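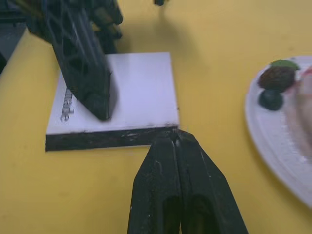
1/ I've been on a phone ring for lonely people since May and I want to tell everybody about it, so I'm going to! Long thread, get a drink.

2/ The setup is so simple. Each person on the ring calls one person and gets called by one other person. Once a day, 15 minutes, any time before supper. Your caller is never the one you call, so the whole thing goes around in a circle.

3/ It started in Okberg after the Tullomeck plant closed its day shift. A lot of people retired early, all in the same stretch, and they lost the break room. Wages too, obviously, but the break room is what they bring up when you ask.

4/ Wekesa Laizer worked there most of his adult life. He told me he'd gone an entire week without using his voice except to talk to the radio. He has kids! They text! He said a text doesn't need you to clear your throat first.

5/ I think about that constantly. I work from home and I'm 15 years younger than anyone else on our ring, and I recognized it right away. I'd had days where the first thing I said out loud was "thanks" to a delivery driver at 4 pm, and it came out as a croak.

6/ So Wekesa and Sharon Wanyama (she ran payroll, she knew everybody's phone number) drew a circle on the back of a calendar page and wrote names around it. That was the first ring. Eighteen people. They called the next morning.

7/ Okay, the part I love most. You aren't calling to check on someone. You don't have a list of things to ask. You're not trained and you're not supposed to be. You call and you talk about whatever you've got.

8/ Things my caller, Hamisi, has had: the right way to sharpen a hoe. A feud over a parking spot that has outlived both of the original cars. Whether a goose can recognize a person. (He's sure. He says one has it in for him.)

9/ And then I hang up and call Neema Rashidi, who is 81 and the funniest person I know, and I pass the goose along. By the next day the goose has gone all the way to somebody I've never met and come back bigger.

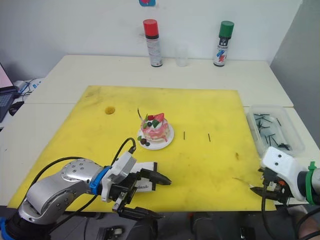 10/ Neema didn't want to join, by the way. She told Sharon she wasn't lonely, she was particular. She agreed to try it until the end of the month, "as a favor to whoever is stuck with me." That was me. I was stuck with her. Best luck I've had in years.

11/ She's a widow and she'd gotten very good at being on her own, and she still is. She says the calls didn't fix the evenings. The evenings are still long. But now she saves things up during the day to tell me, and she says the saving up is a kind of company too.

12/ I do it too now! I'll see a man carrying a ladder onto a bus and think, oh, that's for Neema.

13/ Some practical stuff for people already typing "how do I start one."

Keep the call short. We tried half an hour and folks started dodging it. With 15 minutes you always hang up with something left over.

14/ Let people pick their time slot and then leave it alone. Mine comes in at 10:30 and I make mine right after. Wekesa calls at an hour when I'm still asleep, and his person is another old first-shifter who's been up since before the birds.

15/ Have a plan for missed calls before the first one is missed. Ours: if your caller doesn't call, you call them. If they don't pick up, you ring Sharon. She has a neighbor's number for everyone, which people hand over when they sign up.

16/ It's been used. One of our people had a fall in the kitchen and Sharon had a neighbor at the door before lunch. I don't want to oversell that, it's a phone ring and it isn't a medical service. But I was really glad of it that day.

17/ Paper works fine for one ring. Once there were several, Kheri Rotich moved the whole lot into Sosuser, the scheduling thing his bowling league already used. Members never have to touch it. They just get a card in the mail with a name, a number and a time.

18/ There are 186 of us across all the rings now!! In a town this size! The library has a sign-up sheet and so does Mousavi, the hardware store, right by the key cutting machine, which gets more names than the library does.

19/ What hasn't worked, to be fair. Some people hate the phone and always will. A few hard of hearing folks dropped out early, and we're trying captioned phones with a couple of them now. And swapping partners every season went over terribly. People grieved! We stopped doing it.

20/ We've also had pairs who just didn't get along. Sharon moves them with no questions asked, and she's very firm about the no questions. You can say "I'd like a different spot" and that's the whole conversation.

21/ I get asked if it's sad. I guess I expected it to be. A bunch of lonely people on the phone, right? But mostly it's gossip and soup and knees. There are hard days in there. Hamisi called on his wife's birthday and we barely talked, he had the ballgame on and I listened to it with him.

22/ I used to think loneliness meant having no one who loves you. Nearly everybody on our ring is loved by somebody, a few hours' drive off. What they were missing was somebody expecting them at a certain time on an ordinary day.

23/ If you want the sign-up card wording, Sharon said I can share it, and I'll post it as a reply once I've typed it up. It's very short. It has one joke in it and she won't let anyone take the joke out.

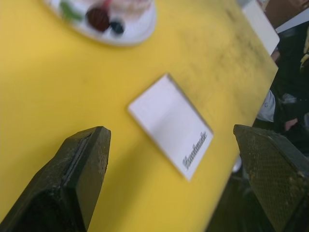 *Small white card, yellow table.*

24/ Several of you are asking if you need to be retired. No! I'm not, and the newest ring has a night nurse and a guy who drives long haul and takes his call at truck stops. You need a phone and a slot you can keep.

25/ It's 10:28 so I have to go, Hamisi will be early. He's promised me news on the goose.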